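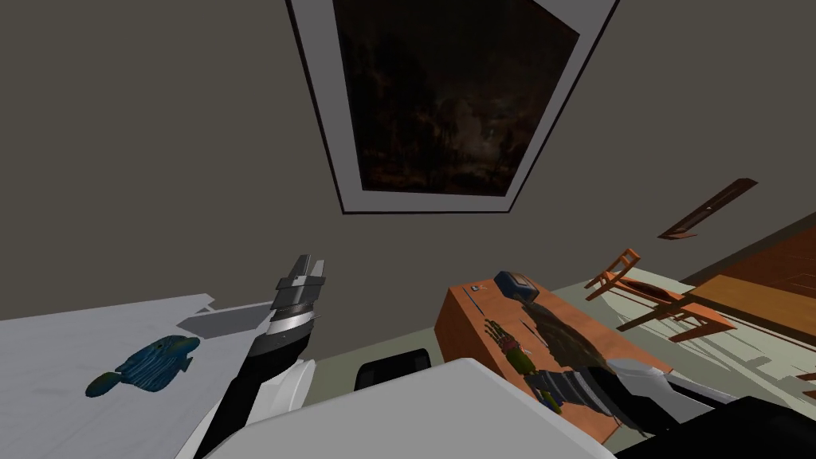
A dark painting in a wide white mat, with a wooden shelf alongside.

About Bonent

Bonent is an independent maker of skin and hair care products for everyday household use. The company develops, blends and fills its own range, and also produces goods for salons, pharmacies and small retailers under their own labels. This page sets out who we are, how our products are made and how customers may contact us.

Our history

The company was founded by Shanti Katiyar, a formulation chemist who had spent the early part of her career testing hand soaps and barrier creams for workplace use. Her first product under the Bonent name was an unscented hand balm for people who wash their hands many times a day. It was sold through two pharmacies and a dental supply store. The balm remains in the range today, with one change to its preservative and none to its base of shea butter, glycerin and oat oil.

A shampoo and a scalp lotion followed, both prepared at the request of salon owners who wanted a plain product for clients with color-treated hair. Bonent now offers 34 products in its own range and employs 21 people. Shanti Katiyar continues to lead the company and signs off on every new formula before it is released for sale.

Our product lines

Gatix is our hair care line. It includes shampoos, conditioners, a leave-in detangler and a scalp lotion. All Gatix shampoos are made without added dye, and the detangler is available in both lightly scented and unscented versions.

Magagula is our line of body butters and bath oils. These products are blended in small batches of 300 jars or bottles, which allows us to adjust the texture for the season. The winter butter, available from October, has a softer set and is easier to spread in a cold bathroom.

Arkus is our line for shaving and beard care. It consists of a shaving cream, an aftershave balm, a beard oil and a face wash. The aftershave balm contains no alcohol.

The original hand balm is sold under the Bonent name alone, in tubes and in a refill tub intended for workplaces.
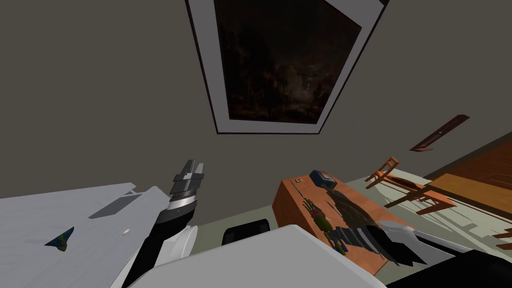 How our products are made

Every batch begins with a written batch sheet. Ingredients are weighed by one member of staff and checked by a second, and both sign the sheet before blending starts. A sample from each batch is held back and stored under its batch number until the product has passed its marked expiration date.

Before a new product is offered for sale, it is kept for a period of storage at several temperatures and examined for separation, changes in odor and changes in color. It is also tried at home by a panel of adult users, who complete a short form at the end of each week. Panel members are not told which version of a formula they have received. Bonent does not test its finished products on animals.

Full ingredient lists are printed on the outer carton and on the container itself. Where a scent includes a known allergen, the allergen is listed by name – this applies to our essential oil blends as well. Customers with a diagnosed skin condition are advised to speak with a doctor or pharmacist before using any new product, including ours.

Packaging and refills

Tubs, bottles and pumps are chosen so that the parts can be separated by hand. Salon customers may order Gatix shampoo and conditioner in bulk containers and return the empty containers with their next delivery. Returned containers are inspected, and those that are scratched or cracked are withdrawn from use.

Private label services

Retailers and salons may commission products based on our existing formulas or request a new one. The minimum order for an existing formula is 600 units. New formulas are quoted individually, and the quotation covers sample preparation, storage testing and label review. The client retains all rights to its own name and artwork.

Contacting us

Questions about an order should include the order number. Questions about a product should include the batch number, printed on the base of the jar or the crimp of the tube. Requests for samples are accepted from registered salons and pharmacies only.

Page last reviewed 31 May 2020.

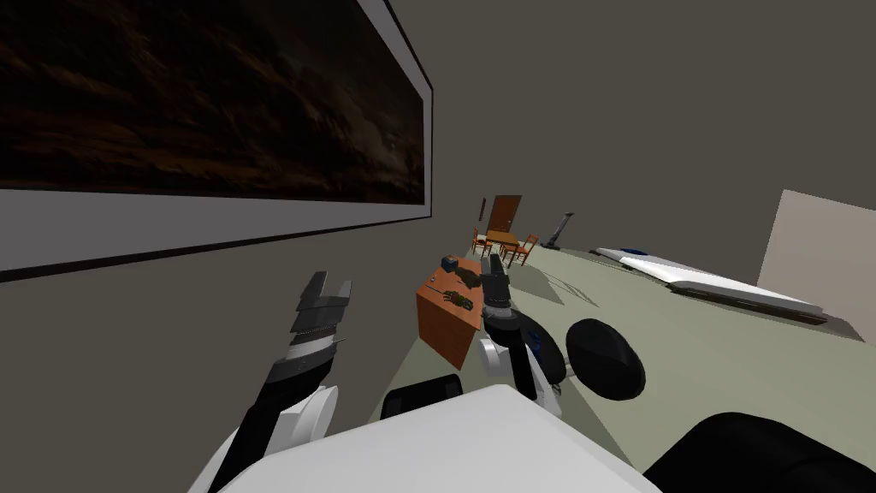
Framed artwork on the grey wall.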